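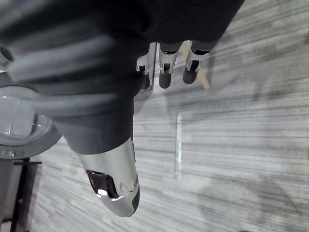
Fig. 5. Thumb and chrome tip, close up.

4 min read

5. Levelling, connecting and first wash

Read this section before you plug the Warholm in. Two people are needed for steps 1 to 3.

1. Take out the transit bolts at the back of the machine with the spanner supplied. Keep the bolts in case you move house.
2. Push the plastic plugs into the bolt holes until they click.
3. Slide the machine into its space. The opening must be at least 86 cm high.
4. Put a spirit level on top, front to back and then side to side. Turn the feet by hand until the bubble sits in the middle, then tighten the lock nuts upwards against the case.

Caution: Do not run the machine with the transit bolts in place. Damage caused this way is not covered by the guarantee.

5. Screw the inlet hose to the cold tap, hand tight, then give it a quarter turn with pliers. Check that the rubber washer is seated.
6. Hook the drain hose over the standpipe. The hose supplied is 140 cm long. If you need a longer one, replace it and do not join two together.
7. Open the tap slowly and look for drips at both ends of the inlet hose.

Note: Old taps may pass grit into the hose when first opened. Run a little water into a bucket before step 5 if the tap has not been used for a while.

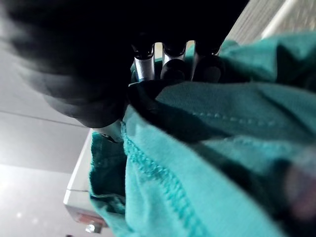
Ingeborg Baumgartner wrote in to say that her machine crept forward on the fast spin even though the level read true, and that the cause was a lock nut left loose on one back foot. Check all four nuts again after the first few washes. On a wooden floor, keep the spin at 1,000 or below until you have done so.

8. Run one empty wash on Cottons 60 with half a measure of powder. It clears any water and dust left from testing at the factory.
9. When the door lock light goes out, open the door and wipe the rubber seal, including the fold at the bottom. 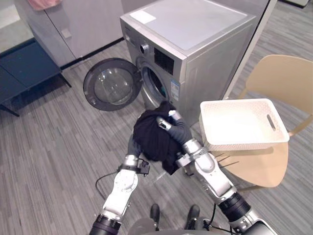
LOADING

Empty pockets and close zips. Put items in one at a time, large and small mixed, and leave a hand's width free at the top of the drum. Wash dark items separately for the first few washes.

Before closing the door, feel along the seal for trapped cloth. If the door will not latch, take something out and try again. Do not lean on it.

Caution: Turn off the tap if the machine will stand unused for more than two weeks.

For detergent amounts, go to section 6.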